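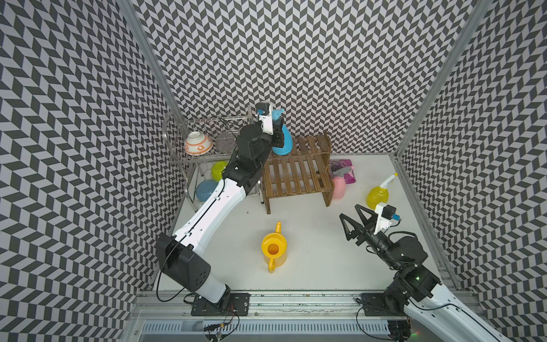 By Nathalie Desmet, Equipment Planning, Vinine
Updated July

Hattar Two-Arm Bench Cell: what to budget for

The Hattar cell is a bench-height enclosure with two arms on a shared front rail. Most buyers use it for household object work: bottles, bowls, watering cans, small shelves and racks. It ships as a kit and goes together in a day if the bench is already level.

What comes in the base kit

Two arms with black mounting plates
Two-finger grippers, one per arm
Wrist camera and bracket for each gripper
Aluminum front rail and corner posts
White floor panel
Three patterned wall panels, black and white chevron
Slotted cable tray, mounted under the front rail

The props are not included. Set aside $235 for a first set. A wire dish rack, a slatted wooden shelf and a few spray bottles in different colours will keep a new team busy for a good while. Buy doubles of anything with a trigger head.

Space and power

Allow 165 cm of clear bench width. The arms reach past the front rail when parked, so leave a walkway in front as well. Each arm needs its own outlet, and the cameras run from a powered hub that we sell separately. Check with your building manager before putting both arms and a workstation on one circuit.

Running costs

Gripper fingers wear first. A replacement set is $367 and fits either arm. Camera cables are the next thing to go. The cable has to loop freely along the arm from the wrist, so don't tie it down tight at the elbow. Order one spare per arm with the kit and you'll save a second freight charge.

Choosing a floor and walls

The chevron walls are standard. Plain grey panels can be ordered at the same price but add to the lead time. Floor panels are sold singly and can be swapped without taking the posts down.

Lead time and support

Kits leave our Nirnthorpe warehouse 3 weeks after a deposit is paid. Customers moving over from the older Duver bench can keep their existing cable tray, but the rail has to be replaced. Quotes include freight, and on-site setup is priced by the day.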